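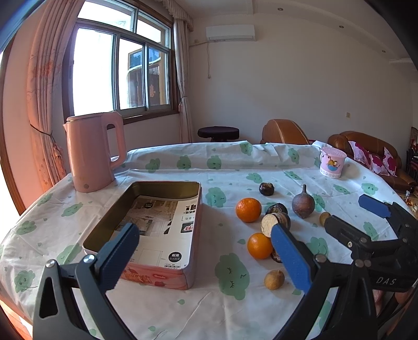
I've come to think we count the wrong thing when we talk about data for teaching robots to handle stuff. We count examples. Last August I sat in on a planning call where the whole argument was whether we needed 400 demonstrations or 3000, and I don't remember one person asking which rooms they'd come from. Give me a table like this one any day, with oranges and figgy-looking fruit scattered over a cloth full of sleepy green bushes, a pink kettle at the back, a tin sitting open and daylight pouring in through the window. A learner has to find the orange in all that, and the cloth is no help at all!

Henrik Wiegand, who I've argued with about this for years, says you should start on a plain gray surface and add the clutter later. I get it, I really do - clean examples are easier to check, and when something goes wrong you know where to look. But "later" has a way of slipping. The first set at Flandow was 1497 grasps on the same bare bench, and the model we trained on it fell to pieces in Ruth Lambert's kitchen.

So my vote is for fewer repeats and more homes. I'd take 22 living rooms with messy, half-awkward recordings over another month at the bench, and I'd keep the fumbles in too (labeled, please). Yes, it's slower, and yes, somebody has to carry the gear up the stairs. I'll carry it.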